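Kivi progress report, December
Prepared for Clornholm by Siiri Sakalauskas, Trekmont

Eight of the multiplayer maps now run from start to finish, and Florkbridge, the night map, is easily my favorite so far!

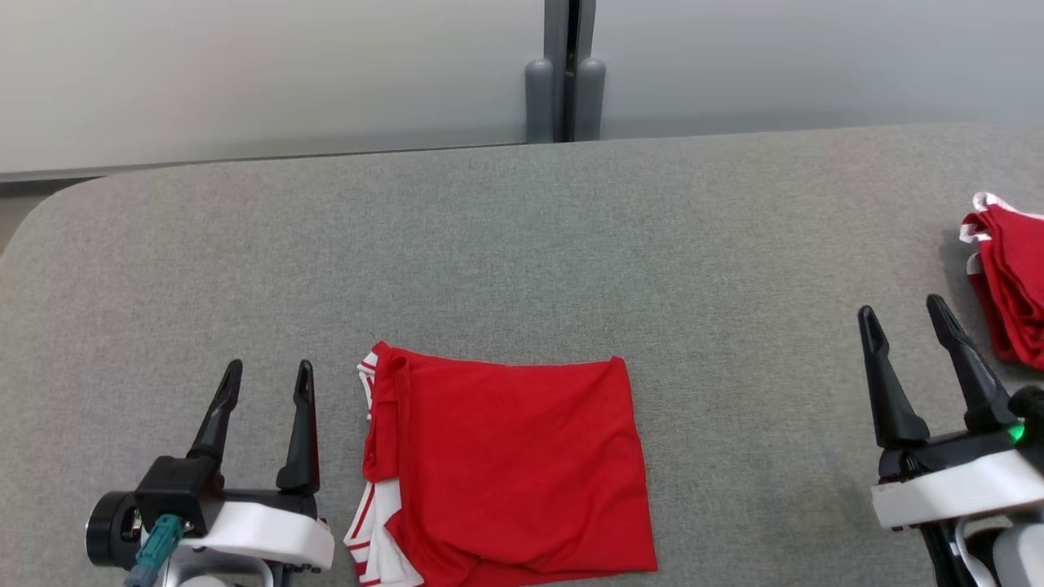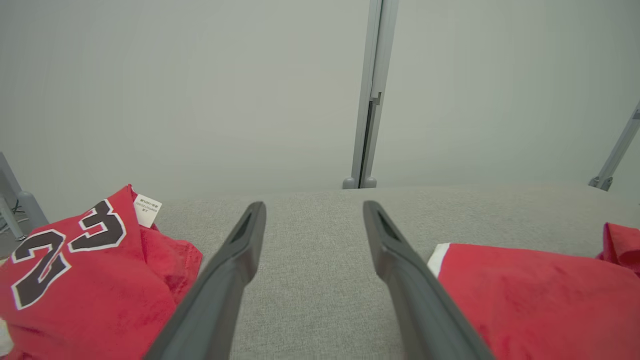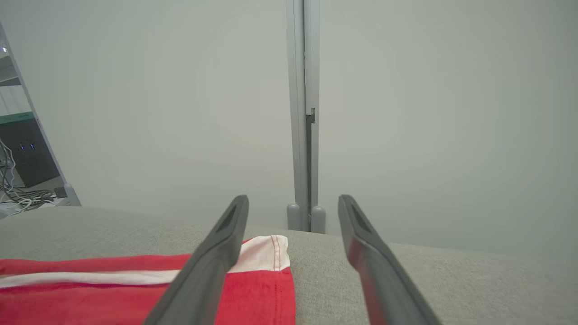 Gray fabric surface, seen in the first two pictures.

Playtests
We logged 573 matches this month. People keep asking for one more round of Relay (the mode where the flag changes hands every 90 seconds), and the late swaps get very loud on voice chat. Average match length is about 11 minutes, a bit long for the smaller maps, so we'll try a lower score limit.

Weapons
The crossbow is in and feels great. The harpoon still pulls players through thin walls on Florkbridge. Fix is in review.

Still open
Controller menus are behind. We moved 5 bugs from the lobby list into next month, mostly to do with party invites. Spending is on plan, and the sound work you approved starts in January.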